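Dionysis Zervas has been writing crosswords for the Drirkilstead weekly for 31 years, and he still gets excited about a good clue the way other people get excited about a goal in extra time. We met on the morning of 19/06/2021 at the kitchen table where he does most of his work, with a pot of coffee and a dictionary that has lost its cover.

"I started because the paper's old puzzle was too easy," he says. "I wrote in to complain, and the editor told me to send a better one. So I did!"

That first grid took him most of February. These days he can fill one in an evening, though the clues need longer – he likes to leave them overnight and read them again at breakfast. He keeps every word he has used in a card file, which now holds 3570 entries, and he won't repeat an answer within the same year.

What makes a clue great? Zervas lights up at the question. "You should groan and then laugh. If you only groan, I've been mean. If you only laugh, it was probably too simple."

His readers let him know either way. He once spelled "Mosoti", a town he had visited himself, with two t's, and the letters kept coming for weeks. He answered all of them by hand. One of the writers, a retired teacher in Novton, now test-solves every puzzle before it goes to print, and the two of them argue happily over the phone about commas.

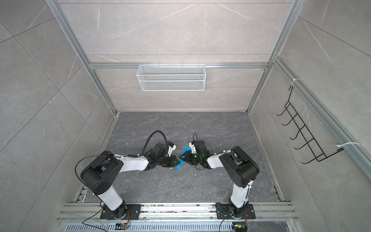
Two robot arms over a dark marble floor.

A book is on the way too. Memisell will publish a collection of his favorites this fall, with almost 2000 clues and a chapter on how to build a grid from scratch. It's a lovely chapter, full of pencil sketches and false starts, and it made me want to try one myself.

I told him so, and he pushed a sheet of squared paper across the table. "Start with the long word in the middle," he said. "Pick one you love, and then go and find it some neighbors."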